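Flundura Hand Gripper Kit, two-finger, paired
Home > Data collection > Hand-held grippers > Flundura pair

In stock. Ships from Jundmont warehouse
Part no. FL-2H
Page updated 5 May 2019

Overview

Two-finger gripper you hold in your hand. Camera on top, wide lens. Pick things up with it, fold things, move things, and the camera records what the fingers do. Sold as a pair, left and right, because most table work needs both. Single units on request, ask for a quote.

Made for teams recording demonstrations for robot arms. No arm needed while you record. Plug in, squeeze, go.

We get asked a lot if it does cloth. Yes. Towels, shirts, pillow cases, dish rags. Cloth is what most buyers start with and what the standard tips were shaped for. See tips section below.

What's in the box

2 grippers, left and right
2 wide lens camera modules, fitted and focused
2 cables plus one spare
8 finger tips, yellow, angled (4 on the grippers, 4 spare)
Hex key
Calibration card
Quick start sheet

Not included: computer, gloves, carrying case. Case is a seperate item, Inudby hard case fits with the cameras left on.

Tips

Standard tip is yellow and angled. Bright color on purpose, it shows up against nearly any fabric and makes it easy to track jaw opening from the video alone. Angle lets you get under a hem or a folded edge without tipping your wrist way over.

Tips are a wear part. Check them every week if you're running full days. Swap when the edge rounds off. One screw each, two minutes, don't overtighten or you'll strip the insert. Replacements sold in packs of 8 or 50.

Soft tips for glass and fruit coming in September. Not ready yet, please don't order the standard ones and sand them down. People have done this.

Handle and trigger

Squeeze to close, spring return. Spring is medium out of the box. Light spring available, same price, worth it for small hands or long shifts. Change takes ten minutes and the hex key in the box.

Thin gloves are fine. Thick winter or welding type, no, you lose the feel on the trigger.

Camera

Fixed wide view, round image, dark corners. That's normal for this lens, no need to write in. Both fingertips stay in view the whole way from open to closed. Far end of the table will look curved. The Ramanauskas import tool flattens it if your pipeline wants flat, most don't bother.

Focus is set at the factory and locked with a dot of glue. Leave it alone. If you knock it loose, send the module back, we reset it free in the first year.

Wipe the lens before each session. Lint from terry cloth gets on there fast.

Setting up a station

Table: any solid one. Big is better. Light tops work well with dark cloth and the other way around. Glossy tops can throw glare from overhead strips, so check one recording before you do a whole batch.

Light: even, overhead. Windows OK, but watch the time of day if you need matching clips.

Space: leave elbow room. Two people at one table is fine if the table is long, keep them at opposite ends or the grippers end up in each other's shots.

Cable: let it hang off the side, not across the work. Velcro it to the forearm if it keeps dragging.

Calibrate: hold the card flat under the camera, open and close five times. Do this after every tip change. Takes less time than redoing a batch.

Cloth work, some pointers

Start with the cloth rumpled, not laid flat. Flat starts give you a lot of clips that all look alike.
Both grippers in view before the first touch.
Pinch the edge, not the middle.
Slow down on the release. Fast releases are the number one reason clips get thrown out.
Small towels first. Bedsheets are a pain, even for us.
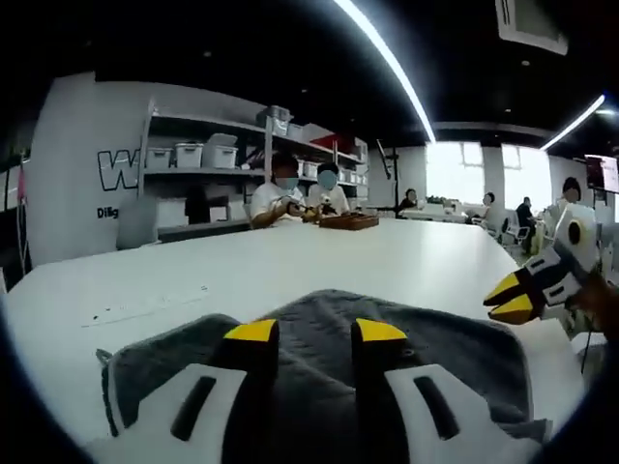

Flundura pair on a towel task, gripper camera view. Standard yellow tips.

Software

Recorder runs on the usual desktop systems, link comes with the order email. Saves video, jaw opening and motion in one folder per clip. Name your tasks before you start, renaming later is possible but slow.

Up to 1,000 clips per project in the free version. Paid version lifts the limit and adds batch review, so one person can flag bad clips while the rest keep recording. Grippers work with both.

Export to the Ramanauskas format is built in. Other formats through the plug-in folder, see download page.

Known issues

- Left unit sometimes shows up as right if both get plugged in at the same moment. Plug left first, wait for the light.
- Cable connector is snug. Pull on the plug, not the wire.
- Recorder 11 drops the first second of a clip on slower machines. Fixed in the next version, until then pause a beat before you move.

Warranty and returns

One year on grippers and cameras. Tips and springs not covered, they wear. Returns within 30 days in the original box. Please take your cloth lint out of the jaws first, thanks.

Bulk orders

Five pairs or more, write to sales for a price. Orders of 50 pairs and up are built to order and ship in batches, so tell us how many you need on day one and we'll send those ahead.

Training session by video call is included with bulk orders. One hour, covers calibration, tip changes and clip review. Bring the people who will be recording, not just whoever signed the order.

Goes with

Inudby hard case, two-gripper
Tip pack, yellow, 8
Tip pack, yellow, 50
Light spring set
Spare cable, long
Calibration card, replacment

Questions before you order: use the contact form and put FL-2H in the subject line. Faster that way.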